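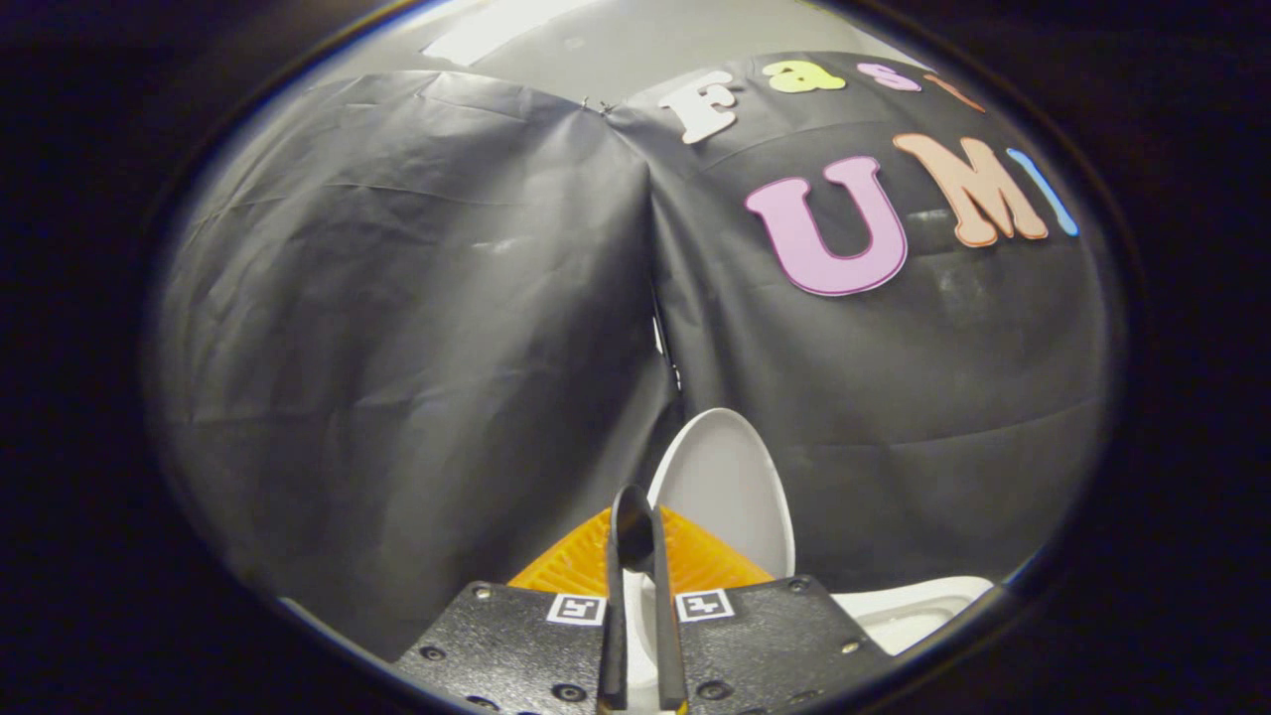 Minutes of the room fit-out meeting, Setance, Drimcombe site, 26/10/2020. Present: Adalberto Mendonça (chair), Heloísa Coutinho, Shahab Mohammadi, Ronaldo Sampaio (minutes). Apologies from Sebastião Furtado. The minutes of the August meeting were accepted with one correction: the paint for the corridor was ordered by Shahab, not by Heloísa. Most of the meeting went to the black plastic backdrop. Heloísa said the two sheets are still joined at the top of the seam by a small cluster of metal clips or pins, and both have creases running across them. The foam letters are on the right-hand sheet in two curved rows, "Fast" over "UMI". It was agreed that the letters stay and the backdrop gets fixed properly.

1. Backdrop

Adalberto asked whether to replace the plastic with cloth. Restrepo has quoted $3,131 for a fitted curtain with a track, delivery included. Shahab thought this was too much for a room we may give up next year. Ronaldo pointed out that the budget left for the room is $2,000 and has to cover the shelves as well.

Agreed to keep the plastic for now. Shahab will try a batten along the top so the sheets hang from one straight edge. Heloísa wants the seam closed along its whole length and will look at wide black tape. The shine on the left sheet was discussed. Shahab suggested turning the sheet over in case the back is duller. He will check a corner before taking anything down.

Action: Shahab (batten, check the back of the sheet). Heloísa (tape).

2. Letters

Heloísa would like the letters larger, and all one color. Adalberto prefers the mix. Left as they are. If the right-hand sheet has to come down for the batten, the letters are to come off first and go in an envelope in the top drawer. Ronaldo asked that somebody mark the positions in chalk so the two rows go back where they were.

It was noted that the order from Plistier for spare foam letters came to $296, mainly because it was a full classroom set. Adalberto will ask if the unopened packs can go back.

Action: Adalberto (return to Plistier).

3. Shelves

Sebastião sent a note before the meeting. He has measured the alcove and says the deep shelves will not fit beside the radiator. The shallow ones will. He would like a decision before he orders brackets. Agreed on the shallow ones, in white. Long items can stay in the hall closet.

Action: Sebastião (order shelves and brackets).

4. Floor tape and cables

The yellow floor tape by the door is lifting again. Ronaldo will scrape it up and leave the floor bare there. The extension cord is to be moved to the window side when the shelves go in.

Action: Ronaldo.

5. Any other business

Shahab reported that the stepladder has a loose foot and should not be used until it is fixed. He will borrow the one from downstairs for the batten. Heloísa asked for a second key to the hall closet. Adalberto has a spare and will hand it over.

Next meeting to be set by email once Sebastião has a delivery date for the shelves.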